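**Refurb boards: what do you test before listing?**

**slatwidth**
I buy retired office towers in lots from a recycler in Stimdale. The last lot was 282 units. At present I strip the CPU and memory, sell those separately, and list the chassis with board and PSU as "untested barebones." Return rate is too high. I'm considering a bench test before listing but the labor has to stay under 10 minutes per unit. Typical condition at teardown: 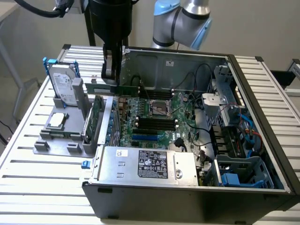

**ohm_sweet**
Ten minutes is enough for a POST with a known good CPU and two sticks. It isn't enough to find a bad memory channel. I would write "POST tested" in the listing and accept the remaining returns.

**slatwidth**
What counts as a pass? Video output, or the full hardware screen in setup?

**pranon_parts**
Setup screen, all slots populated, note the reported capacity. We did this at Pranon on 3,890 boards and most of the failures were bent socket pins, which you can find with a loupe in under a minute. Do that first.

**ohm_sweet**
Disagree on order. PSU first. A bad supply can take your test CPU with it. Check standby voltage, then load the rails, then look at the socket.

**pranon_parts**
A visual check applies no power, so there's nothing to take out. Your order only matters for the powered steps.

**ohm_sweet**
Fair. Visual, PSU, POST.
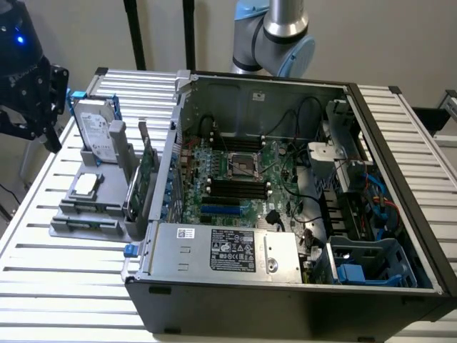

**guerreiro_bench**
Shipping damage is a separate failure mode from bench failures, and the thread is mixing them. A board can pass in Gitesstead and arrive dead. My returns dropped by around half in September after I started fitting plastic covers before packing. A CPU socket left uncovered like the one in the last photo should get one as soon as the processor is out. Covers are cheap in bulk.

**slatwidth**
I've been throwing the covers away. Will run visual, PSU, POST on the next lot, with covers on, and post the return rate.

**pranon_parts**
Log the failures by board revision too.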